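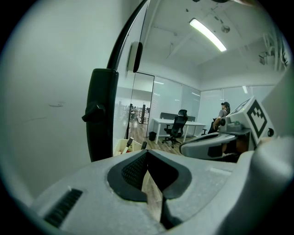 Timber Floors in Older Rental Homes: Notes From a Second Winter

The purpose of this entry is to set out what has been learned over two winters of maintaining timber floors in a house built well before modern insulation was contemplated. Readers of the earlier entry on sash windows will be familiar with the property, which stands on the eastern side of Covwood and has been let to successive households for most of its life.

The boards in the front two rooms are original. Those in the hallway were replaced at some point with a narrower profile, and the join between the two is neither level nor straight. It was assumed for many years that this join was the principal source of the draught felt along the hall in June and July. An inspection of the subfloor established that the greater part of the air was entering beneath the skirting on the southern wall, where no sealant had ever been applied.

The following work was undertaken. All skirting on the southern side was sealed at its lower edge with a flexible acrylic gap filler in a colour as near to the boards as the hardware store at Siltitz could supply. Gaps between boards wider than a coin were filled with timber slivers, glued on one side only so that the boards remain free to move with the season. Narrower gaps were left alone. The subfloor vents were cleared of leaf litter and were not obstructed in any way, as the bearers depend upon that airflow and blocking it is an error made in a great many houses of this age.

The total cost of materials was $167. A quotation obtained the previous autumn for underfloor insulation in the same area came to $2000, exclusive of access works, and was declined for the time being. It may be revisited. The clearance beneath the rear bedroom is 494 millimetres at its highest point, and the contractor advised that the work there would be slow.

With respect to finish, the existing polyurethane has been retained in the front rooms. It is worn along the path from the door to the fireplace and has a slight amber cast which some visitors admire and others do not. The hallway was lightly sanded by hand and given two coats of hardwax oil. The oil is more forgiving than polyurethane where repairs are concerned, and a scratched area may be treated without attending to the whole floor. It does require patience in cold weather. The second coat was applied at 8 in the morning and remained tacky well into the evening, during which time the household used the side door.

Routine care is as follows. Floors are swept daily during wet months, when grit is carried in from the driveway. A barely damp mop is used once a fortnight. Steam mops are not used under any circumstances. Felt pads are fitted to all chairs and are replaced in February, before the heavier furniture is moved back from the verandah.

Tenants considering similar work are reminded that written consent from the property manager should be obtained before any sealant or filler is applied, including products described as removable. In this instance consent was given promptly, subject to the condition that no fixings be driven into the original boards. A copy of the correspondence has been kept with the condition report.

Two matters remain outstanding. One board near the linen cupboard continues to lift at its northern end and will require a new joist packer. There is also the question of the threshold at the kitchen, where the timber meets vinyl and the present aluminium strip has worked loose on three occasions. A brass strip has been ordered in a length of 140 centimetres, to be cut on site. Its fitting will be reported in the next entry, together with the long-delayed account of the laundry ceiling.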